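4. Preparing the Work Surface

Complete this section before placing any parts or accessories on the Trosden bench top. The top must be level, clean and fixed to its base frame as described in section 3.

4.1 Cleaning the top

1. Switch off the bench lamp and let it cool.
2. Remove all loose items from the top, including fasteners left over from assembly.
3. Wipe the surface with a soft cloth dampened with water and a little dish soap. Work from the back edge toward the front.
4. Wipe again with clean water.
5. Dry the surface with a second cloth. Do not leave water standing in the mounting holes.

CAUTION: Do not use scouring powder, steel wool or solvent cleaners. These will dull the finish, and the damage is not covered by the warranty.

4.2 Checking the mounting holes

The mounting holes accept the Nitmont clamp and the Zillix stop rail. They are open when the top leaves the factory. Covers are supplied in the small parts bag and may be fitted to any hole that is not in use.

1. Look into each hole and remove dust or chips with a dry brush.
2. Thread a mounting screw into the hole by hand. It should turn freely for at least four full turns.
3. If the screw binds, back it out, brush the hole again and repeat step 2. Do not force the screw with a driver.
4. Remove the screw.

NOTE: Flat items may be set down near an open hole. Small round items should be kept in a tray, as they roll easily on a level top.

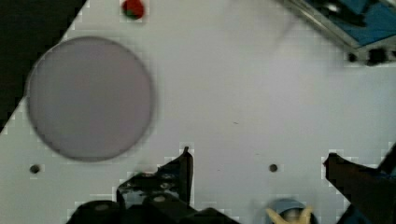
Figure 4-2. Work surface with gray disc and two open holes.

4.3 Arranging items on the top

1. Place flat items directly on the surface. Lower them straight down; do not slide them into position.
2. Leave 42 mm of clear space around any hole that will receive a clamp.
3. Keep framed or metal-edged items toward the sides of the top. Put a felt pad under any metal edge that touches the surface.
4. Check that nothing overhangs the edge of the top.

CAUTION: Dragging metal parts across the surface will leave marks that cannot be polished out.

4.4 Final check

Press down on each corner of the top in turn. If the top rocks, adjust the feet as described in section 2 and press each corner again. Retighten the frame bolts after any change to the feet.

Repeat the cleaning procedure in 4.1 whenever chips or dust collect on the surface. Replacement hole covers and felt pads can be ordered under the Admasu spare parts list at the back of this manual.

Revision date: 2026-05-02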